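Horneck Allotment Association
Minutes of the meeting held on 15th February

Chair: Glenys Ellwood
Minutes: Nithin Pinto
Apologies were received from two members.

1. Minutes of the last meeting
These were read and accepted with one correction. The word "hedge" in item 4 should be "ledge".

2. Money
The balance stands at 3,387 pounds. The water bill of 491 pounds has been paid. Glenys asked if the bill can be compared with the year before. Nithin will look for the old papers.

3. Water tank
The tank near the Weluta Lane gate is leaking again at the lower joint. A repair was made in August but it did not hold. It was agreed to spend up to 500 pounds on a new tank. The old one will be offered to members first.

4. Plots
All 42 plots are let. Plot 17 has not been worked since the summer and a polite letter will be sent. The member on plot 9 asks to put up a small greenhouse. This was allowed, provided that it does not shade the neighbour's beans.

5. Seed potatoes
The order goes to Pistach this year, as Ngui no longer delivers to us. Members should give their wishes to Nithin in writing, with the plot number clearly marked.

6. Any other business
The path behind the compost bays is very slippery. Wood chips will be asked for. The lock on the main gate needs oil.

The meeting was closed at ten minutes past nine.

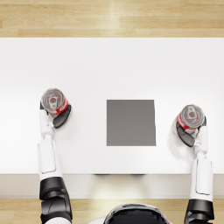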